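Chapter 7
Specifying and Recording a Household Task

After working through this chapter you should be able to:

write a task statement that a second team can carry out without asking you anything;
separate the fixed items in a workspace from the items the arm is expected to move;
choose a start pose and an end condition for a contact task;
judge whether a recorded attempt should be kept, trimmed or thrown out.

Key terms: task statement, reset, distractor, end condition, wrist view, fixed view, episode

7.1 Why the kitchen sink

The earlier chapters used blocks and pegs on a flat board. Those exercises are easy to measure, and they hide most of the problems that appear once an arm leaves the board. A sink has walls. The faucet stands in the path of the wrist. Steel reflects the window, the arm and every object near it, so an edge detector tuned on painted blocks will report edges that have no object behind them. A sponge changes shape when it is gripped and does not return to the same outline when it is released.

The course project for Part Two is therefore a sink task. It was developed for the student robotics section at Villia by Mohammed-Awal Alhassan, and it has been run there each October as the first assignment in which teams write their own task statement. The project is called Trorklow. Teams name their own controller; the two referred to in this book are Simon and Pidora. Simon plans each motion from a list of waypoints. Pidora is trained on recorded episodes and has no waypoint list. Both are used in this chapter because a poor task statement damages them in different ways.

7.2 Reading a workspace

Before writing anything, a team should look at the workspace from every camera it intends to record. A fixed view gives the layout of the counter and the position of the arm. A wrist view gives the relation between the gripper and whatever lies under it, and it gives very little else. Objects that are plain in one view may be hidden, smeared or out of range in another.

Figures 7.1 to 7.4, in order. Three are fixed views and one, Figure 7.2, is a wrist view.

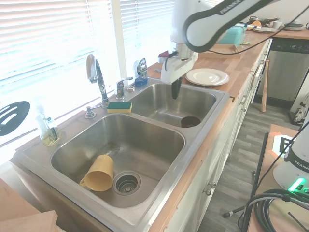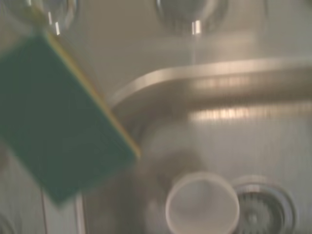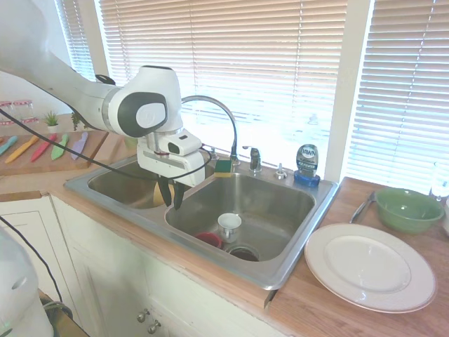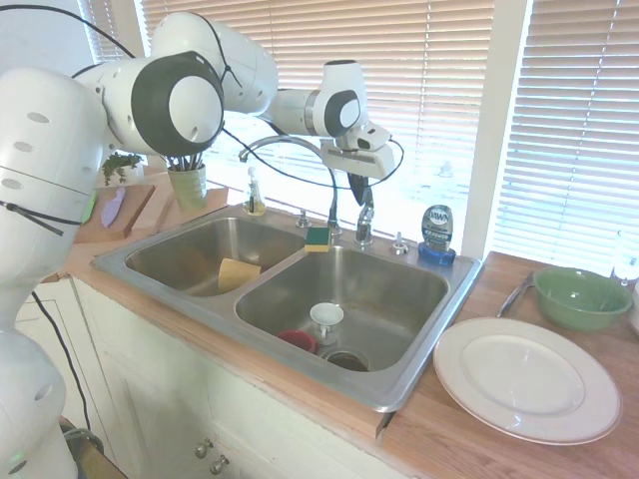

Every item in a workspace belongs to one of three groups. Fixtures cannot move: basins, faucet, handles, window frame. Targets are the items named in the task statement. Distractors are loose items that the statement does not name and that the arm must leave alone. The grouping depends on the statement and has nothing to do with the item itself. A cup is a target in "place the cup on the counter" and a distractor in "wipe the left basin."

Students usually list the targets correctly and forget the distractors. Simon will drive the wrist through a bottle that is missing from its model. Pidora has the opposite fault. If the same bottle stood in the same place in every training episode, the controller may come to depend on it, and removing the bottle can cause a failure that looks like a grasping error.

7.3 The task statement

A task statement has four parts.

Start. The position of the arm and of every loose item. "Sponge on the rim" is too weak. State which rim, which side of the faucet, and which face of the sponge is up.

Action. One verb for each step, with its object. Avoid "clean," which names a result that the cameras may be unable to confirm. "Wipe the floor of the basin from back to front" can be checked.

Constraints. Contacts that are not allowed, such as gripper to faucet, and any item that must stay upright.

End condition. A state that can be judged from the recorded views alone. If the team needs to walk over to the sink to decide, the end condition must be rewritten.

The full statement should fit on one page. In the first year of Trorklow the longest one submitted had 43 lines, and the team running it skipped two of them on every attempt.

7.4 Resets

A reset returns the workspace to its start. It is part of the experiment and must be written down with the same care as the action. The person doing the reset will drift toward whatever placement is quickest, and within a session the start positions become narrower than the statement allows. Use a printed list of placements in shuffled order and mark each one as it is used.

Left and right must be tied to a named camera. Two fixed cameras on opposite sides of a counter will disagree about which basin is on the left, and a reset sheet that fails to name its camera is useless to the next team.

7.5 Keeping or rejecting an episode

In the sample set supplied with this chapter there are 37 episodes, of which 19 meet the end condition. Do not delete the remainder. Label each with the first constraint that was broken and the step at which this occurred. Blur in the wrist view is not a reason for rejection. The wrist camera moves with the hand, and some loss of detail is expected whenever the hand moves quickly. Reject an episode if a view is missing, if the clocks of the cameras disagree by more than 2 video frames, or if a person's hand enters the workspace after the start signal.

Trimming is allowed only at the two ends of an episode. A cut in the middle breaks the match between joint readings and video, and no later step in the pipeline will detect it.

Exercises

7.1 Write a task statement for moving one item from a basin to the counter. Exchange it with another team and run theirs without discussion. Record every question you wanted to ask.

7.2 For your own statement, list all distractors. Remove one and state which controller, Simon or Pidora, is more likely to be affected.

7.3 Rewrite the end condition "the sink is tidy" so that it can be judged from a single fixed view.

Section 7.6 takes up the choice of start pose for the arm and requires the joint limit tables from Appendix B.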